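Brullside team reports gains in teaching robots to unload the laundry
Method lets a robot arm learn from its own missed grasps
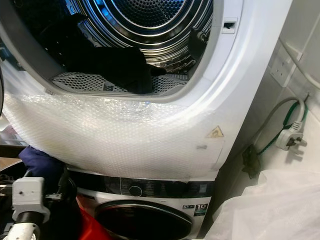
A robot arm at the stacked washer and dryer in the Brullside laundry test area, with a black garment lying in the open dryer drum.

Researchers at the Brullside Institute have reported a new training method that helps a robot arm remove clothing from household dryers, a task that has long been difficult for machines because fabric has no fixed shape.

The method, named Trangate, was developed by a group led by Dr Aitana Escobar. It allows a robot to learn from grasps that fail as well as those that succeed. Under the usual approach, a person guides the arm through a task many times and failed attempts are discarded. Trangate keeps those attempts, marks the moment at which the cloth was missed or dropped, and asks a human operator to supply only the short correction that follows.

"Dark clothing inside a metal drum is a hard case," Dr Escobar said. "The drum reflects light and the fabric does not, and the robot has very little to tell it where one fold ends and the next begins. We found that a few seconds of correction at the right point taught it more than another full demonstration."

The group collected 2,000 attempts over 17 weeks, using shirts, towels, socks and other everyday items. The resulting controller was then tested on garments it had not met during training. Compared with a controller trained on complete demonstrations alone, it left 28 per cent fewer items behind in the drum. Both controllers were given the same amount of operator time.

Most of the improvement came from items lying against the lower rim of the drum, where the gripper must approach at a shallow angle. Results for small items such as single socks were weaker, and the group recorded little change for garments that had wrapped around one another.

Beca Voyle, a doctoral candidate who designed the correction step, said the work had also changed how operators spend their time in the laboratory.

"An operator used to sit through the whole task, start to finish," Ms Voyle said. "Now they are called on when the arm is in trouble, and they hand control back as soon as it has hold of the cloth again."

The research was supported by Brultel, which provided computing equipment and funding for two technical positions. Brultel had no part in the design of the trials or the analysis of results.

Professor Huw Price, Director of the Institute, said the project formed part of a wider program on assistive technology for people who find bending and reaching difficult.

"Laundry is heavy, repetitive work, and it is often one of the first household jobs that people ask for help with," Professor Price said. "There is a good deal still to be done before a system of this kind could be used in a home — speed and safety in particular — and the group has set out those limits clearly in its report."

A second stage, led by Valdir Xavier, will begin in April and will examine whether the same method can be applied to loading a front-opening washing machine. The report and the correction software are available on request from the Institute's research office.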